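3.2 Sorting small fittings before storage

The second part of the Flurkcombe study looked at how small household and workshop fittings are put away once a piece of equipment has been taken down or moved. The work was carried out in a shared store room at Iststead during February. A total of 614 items were logged, most of them under 100 grams in weight. Each was given a short written label and placed in one of 9 shallow trays.

Items were grouped first by shape and only then by what they were thought to be for. This order was chosen after an early trial in which sorting by purpose led to long delays, as many plastic parts could serve more than one use. Pegs, caps and short rods were kept together. Brackets, tubes and collars went into deeper trays – a change made after the first week, when several longer pieces would not lie flat. Parts still joined to a larger body were left in place and recorded as a single item, following the rule set out by Bucur for mixed collections.
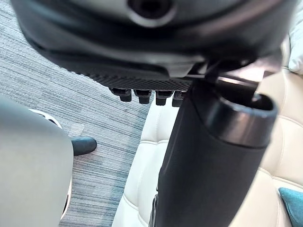 Should fittings be taken off the main body before they are stored? Parts that come away by hand may be stored apart in a labelled bag, while parts that need a tool are best left where they are and noted on the label.

Figure 2. Black parts of mixed form, including a row of four small pegs below a ridged strip, with an angular bracket and an upright column beside them.

Colour proved to be of little help in sorting. Dark plastic parts were the hardest to tell apart, and the log shows that they were returned to the wrong tray more often than metal ones. The Dikidar scheme, which gives each shape its own two-letter code, lowered the number of such errors once the codes had been printed on the front of the trays. It did not shorten the time needed for the first sort.

The full Flurkcombe list holds nearly 1,000 entries, of which those from Iststead form the largest share. Entries without a known use were kept under a separate heading and were not included in the tray totals. Tubes with an open end were entered by their outer width, measured at the rim. Where the rim was wider than the rest of the tube, both widths were written down, the larger one first.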